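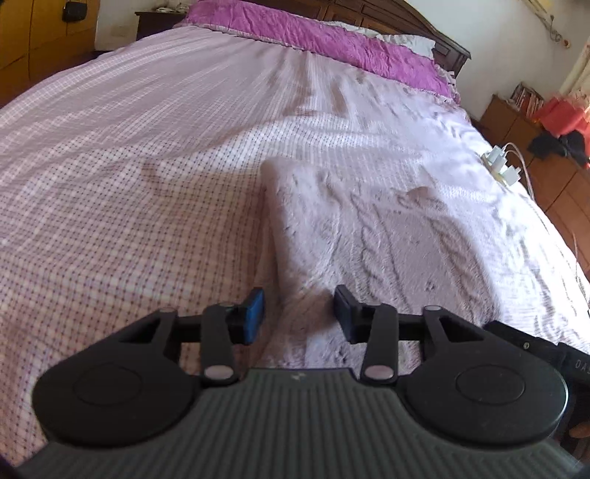

4. Washing the Ploment blanket

Before the first wash, please read the whole section one time. The blanket can be washed at home, but the heating wire inside does not like strong bending.

Caution: Never wash the blanket with the controller connected. Water in the controller is not covered by the warranty.

4.1 Preparing

1. Turn the controller to OFF and pull the plug from the wall.
2. Wait until the blanket is fully cool.
3. Press the 2 side clips of the connector and pull it straight out. Do not pull on the cord.
4. Shake out the blanket and look for dark spots or a wire that has moved. If you find one, stop using the blanket and write to Stokel service.

4.2 Machine wash

1. Fold the blanket loosely and place it alone in the drum.
2. Choose the gentle program with cold water and a small amount of mild liquid soap.
3. Stop the machine before the long spin. A short, slow spin is allowed.

Note: Do not use bleach or fabric softener. Dry cleaning is also not allowed - the liquid can damage the cover of the wire.

4.3 Drying

Hang the blanket over 2 parallel lines, so the weight is shared. Clothes pins leave marks on the wire channel, please do not use them. Pull the blanket gently to its original size while it is still damp.

Caution: Do not switch on the blanket to make it dry faster.

4.4 Connecting again

1. Check that the socket on the blanket is completely dry.
2. Push in the connector until you hear a click on both sides.
3. Set the controller to level 1 and wait a few minutes. If the display shows E2, pull the plug and repeat from step 1.

For storage after March or when the cold season is over, see section 5. A spare controller can be ordered with part number 2814.

Text of this section: Haruto Hoshino, Stokel customer service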